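Visit to the Stoneo Home Handling Project, Honodville 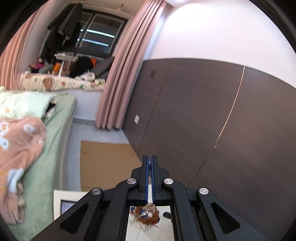

Hand-held gripper in a furnished bedroom, fingers close together.

Members visited the Honodville site in November. Tímea Oláh reported on a fault in which the gripper fingers failed to release on command. It affected 127 of 1000 trials and was traced to a worn linkage bearing supplied by Kováčik. Work was suspended after a tester's glove was caught; no injury occurred. Trinh Vi confirmed that bearings will now be replaced every 700 cycles.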